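Can a Robot Learn by Watching Your Hands?

You may have heard that robots can now learn a job just by watching people do it. Is that true? Partly. Let's look at one test and be a little fussy about it.

A team at the Wirkthorpe lab wanted a robot to handle paper and cloth. Those are hard for machines. A brick stays the same shape when you pick it up. A sheet of paper bends, flops and slides, and a towel is even worse.

The old way to teach a robot is to write out every move. The Wirkthorpe team tried something else. They recorded people doing small chores from about where their eyes would be, so the hands show up the way you see your own. Then they fed the recordings to a computer program they named Mondard. Its task was to guess what the hands would do next. Wrong guess? The program changed itself a tiny bit and tried again, over and over.

After that, they hooked Mondard up to a robot with two arms and asked it to pick up a sheet of paper and hold it flat. It managed 91 tries out of every 100.

Wow, right? Well, wait. Whenever you see a big number, ask what was being tested. In this case the robot used the same table and the same kind of paper every time. When the team moved it to a different table, the score fell to 62. When they left scraps and a towel lying around, like on a real table at home, it dropped to 30. The newspaper story only mentioned the first number.

Here is another thing to wonder about. When you hold up a sheet of paper, your thumbs go in front and your fingers curl behind it. 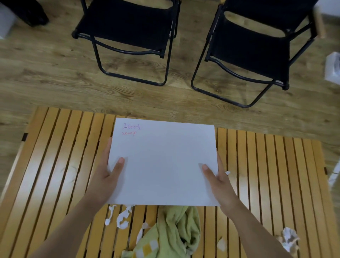 You also feel how hard you are pressing, and a recording can't show that. Mondard only gets the look of the grip. It has to guess the squeeze, and sometimes it guessed badly and crumpled the page.

A second group, at a company called Kasprzak, tried to repeat the test. Scientists do this to check each other's work, and it matters more than any headline. Their robot got close to the first score on the plain table, but only after 11 weeks of fixing things.

So did the robot learn by watching? It learned something. Does it know what paper is? I don't think the test shows that — and the team never said it did.

Try it yourself: put on thick gloves and pick up one sheet of paper from a table. Then do it with a towel in the way. How many tries did you need?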